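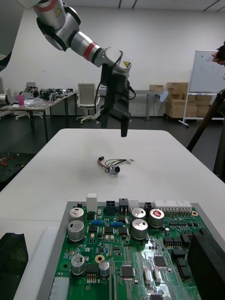
Thin red, black and grey wires on a white tabletop

Renaud Carpet Washer: A Long Review From a House With Wall-to-Wall
By Sowmya Achari

I have wanted my own carpet washer for as long as I've had carpet, and I finally bought one in March. It's the Renaud upright, the one with the wide head and the little hand tool on a hose, and I paid $339 for it at the Hirico store in Gudville. I've used it enough now to have opinions (so many opinions!), so settle in.

First, the house. We have beige carpet in the living room, the hall, the stairs and all the bedrooms. It was down when we moved in. There's a dog, there are two kids, and there's a back door that opens straight onto carpet, a decision made by some previous owner I would like a word with. Before this I rented a machine from the grocery store every spring. If you've done that you know the routine: drive over, hope they have one, wrestle it into the trunk, race through every room to get it back on time, then wrestle it out again. I was tired of it.

Putting it together

Easy. The handle clicks into the base and takes two screws, and the screwdriver is not in the box, so have a Phillips ready. The hose tool hangs on the back. The instructions are mostly drawings and I followed them fine except for the page on the brush cover, which I read three times and then just pushed on the cover until it snapped. I was filling the tank within 17 minutes of cutting the tape.

How it cleans

Oh, I love it. I started in the hall, the worst spot in the house, and did one slow wet pass forward, one back, then two passes with the trigger off to pull the water up. The water in the dirty tank was the color of strong coffee. I called my husband in to look at it. I called the kids in to look at it. The carpet I thought was tan is a sort of oatmeal color, and there was a clear line where I'd stopped.

The suction is what impressed me most. The rental always left the carpet soggy and we'd be tiptoeing around on towels until the next morning. With this one I cleaned the living room after breakfast with the windows open and we were walking on it in socks by late afternoon. Your weather will matter here. Ours was breezy and dry that day, and when I did the back bedroom during a rainy spell it took until bedtime even with a fan going.

Go slow. I can't say that strongly enough. If you push it like a vacuum you'll get a damp carpet and not much else. About a foot every couple of seconds on the drying pass is the pace I settled into, and I put the radio on.

Stains, since that's what everybody asks me

Muddy paw prints: gone, first pass.
Spilled orange juice, a day old: gone after a little pre-spray and the hand tool.
Old coffee by the couch: much lighter, but I still know where it is.
Red marker in my daughter's room: pinker. We moved the bookcase.
Dog accident, fresh: gone, smell and all.
Dog accident, discovered behind the armchair, age unknown: took three tries over a week, and I used an enzyme spray from the pet store between tries. Gone now as far as my nose can tell.

The hand tool

I expected this to be the throwaway part and I use it every single week. The stairs! I used to do the stairs on my knees with a brush and a bucket. The hose reaches up 9 of our steps if I park the machine at the bottom, and then I carry it to the landing and work down for the rest. It also did the back seat of the car, the dining chairs, and the top of a mattress. For the mattress I used very little water and left it propped up by the window all day.

The one annoying thing about the tool is that it drips after you let go of the trigger. Hold it over the carpet and count to five with the suction still running before you hang it up.

Weight and noise

With a full tank it's heavy. I'm not a big person and I can get it up the stairs, but I carry it empty and fill it in the upstairs bathroom. It's loud too, a little louder than my vacuum. The dog goes and stands in the yard.

What it costs to run

The bottle of cleaner that comes with it did the hall and living room. After that I bought the larger Renaud bottle, and I've been using a bit less than the cap line says because our carpet isn't awful anymore. I do a rinse pass with plain warm water at the end. My neighbor in Cotness skips this and says her carpet gets dirty again quickly, and I do wonder if it's leftover soap.

Cleaning the cleaner

You have to do it, every time, and it's a bit gross. Dog hair wraps around the brush and collects in a wet felt under the cover. I pull it out with a paper towel, rinse both tanks, and leave everything open in the garage overnight. The one time I didn't empty the dirty tank until the next day, well, I won't be doing that again. Vacuum the room really well before you start and there's a lot less hair to deal with.

Things I'd change

A longer cord, please. I have to switch outlets halfway down the hall.
The dirty tank fills up before the clean one is empty if you're using the hand tool a lot, and the shutoff is sudden. The sound changes to a high whine, so listen for it.
A lid that latches would be nice. Mine has popped open when I set the tank down hard in the sink.
The head won't go under the bed. I do the edges with the hand tool.

Would I still call a professional?

For the old wool rug in the dining room, yes, and I did. I didn't want to risk the dyes. For ordinary carpet in a busy house I'm very happy doing it myself, and I've quit worrying so much about who comes in with shoes on.

If you rent a machine twice a year and groan every time, go try pushing the floor model. The Gudville store keeps one out at the end of the vacuum aisle, and they let me fill the tank with water to feel the weight, so ask!

Next up on my list is the basement carpet. I'll add a note here when that's done.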